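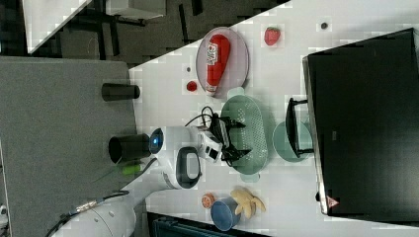 Ketchup on a plate, one strawberry, the green colander.

The Cider Year

Story. Posted Mon 18 October
Shares 26 | Comments 4

My father left me the press and my brother the orchard, and for two years we did not speak except through the man who drove the apples.

The driver was paid by both of us. My brother paid him to take the crates from the orchard down to Barnton, and I paid him to carry them from his truck into my shed, a distance of nine steps. He considered this a good arrangement. He told each of us what the other had said, and I believe he improved it on the way. When my brother said that the price must go up, I heard that the frost had been hard and the price, sadly, must go up. When I said that the last load was full of leaves, my brother heard that I sent my thanks and hoped for fewer leaves.

I made cider the way our father made it, with the skins left in the juice overnight and no sugar added. It was sour and a little brown. People in Barnton drank it at funerals and after hunting. In the shops at Trilmont they wanted it clear and sweet, in a can with a fox on it, and I had neither the can nor the fox.

That March a letter came from Womero. I had heard of them, as everybody in our trade had. They owned the lemonade at the railway station and half of the beer in the valley. The letter was polite. They wished to buy 3,000 bottles of what they called my heritage product, and if it sold well they wished to talk about the name. The name was our father's name. It was painted on the shed in letters that he had made himself, and the last letter was smaller than the others, for he had run out of wall.

I read the letter at the kitchen table, then I read it again standing up. I had never made more than 817 bottles in one autumn. I knew this number exactly, it was written in chalk inside the shed door, with the years under it in which we did not reach it.

To make so many I needed every apple from the orchard, also the ones my brother sold to the juice people. So I had to ask him.

I gave the question to the driver. He listened with his cap in his hand, and then he put the cap on again.

"No," he said. "This one I don't carry."

"I pay you to carry."

"You pay me for crates."

I was angry with him for a whole evening. I washed the barrels, which did not need it. I went to bed and thought of what my brother would say, and I answered him, and in my bed I won every time.

In the morning I walked up to the orchard. It takes less than half an hour, and in two years I had forgotten that the path turns to the left after the well and not before it. I came out in the wrong place, among the oldest trees, the kind our father called Løken, after the village where he had found the first one growing in a ditch. It is an ugly apple. It has a skin like a potato and you cannot eat it, but without it the cider has no back, as he used to say. It falls over in the mouth.

My brother was on a ladder, pruning. He saw me and did not come down.

"You came by the wrong way," he said.

"I know."

"Is somebody dead?"

"No. I have a letter."

He came down then. He wiped his hands on his trousers and read it, slowly, moving his lips, as he had read at school, where I used to be ashamed of him. He read the second page also, the one with the conditions, which I had only looked over.

"They want it sweeter," he said.

"Where does it say so?"

He showed me with his thumb. It said that the product should be adjusted to a broader palate. I had taken this for a sentence about boxes.

"And the name," he said.

"They wish to talk about the name."

"They wish to have it."

We stood there. It was cold still, and the cut branches were lying everywhere in the grass. I began to pick them up, only to have something to do, and he let me. When my arms were full I did not know where the pile was. He pointed with the saw. He had moved it, it used to be by the gate and now it was behind the hut.

"How many can you make?" he asked when I came back. "If you have all of it. If I give nothing to the juice."

"Not that many. Half, with luck."

"Then why did you come to ask?"

I had an answer for this in bed. It was a good one and had to do with the future of the business. I said that the driver had refused to carry the question.

My brother laughed. He has our father's laugh, one short noise through the nose, and then nothing, as if a door was shut.

"He told me every Christmas that you sent your greetings," he said.

"He told me the same of you."

"I never sent any."

"No. I also not."

He folded the letter and gave it to me, and he went into the hut and brought out a bottle. It was one of mine, from the first year after the funeral. I knew it by the cork, I had bought bad corks that year. I had not given it to him. He must have bought it in the shop in Barnton like any customer and paid the full price, and he had kept it in the hut between the rat poison and the twine.

We drank from the bottle, there was only one cup and it had nails in it. The cider had gone over. It was more vinegar than anything else, and my eyes watered.

"Too much Løken," said my brother.

"You sent me too much Løken that year."

"I sent you what fell down."

He drank again and made a face, and passed it to me. From up there one sees the roof of my shed, and beside it the road to Trilmont, where a truck was going with its lights on although it was day. I thought it could be our driver, but it was too far away.

"In the autumn you will need somebody for the press," said my brother. "You turn it too fast. The juice gets cloudy."

"It is supposed to be cloudy."

"Not like soup."

I said that I would think about it. He climbed up the ladder again, and I held it for him at the bottom. The letter was in my coat pocket, and I had to stand a little crooked, because the corner of it was sticking into my ribs.

Comments (4)

orchardgate
I liked the driver very much. We had an aunt in our family who did the same job, on the telephone and without pay.

slowferment
Small remark from a home cider maker: leaving the pulp overnight gives the brown color, so that part is right. Bad corks will also give you vinegar. I have a cellar full of proof.

M.
Did they sign or not? I read the end twice.

quietreader26
M., I think he never answers the letter. But I would read a second part if there is one.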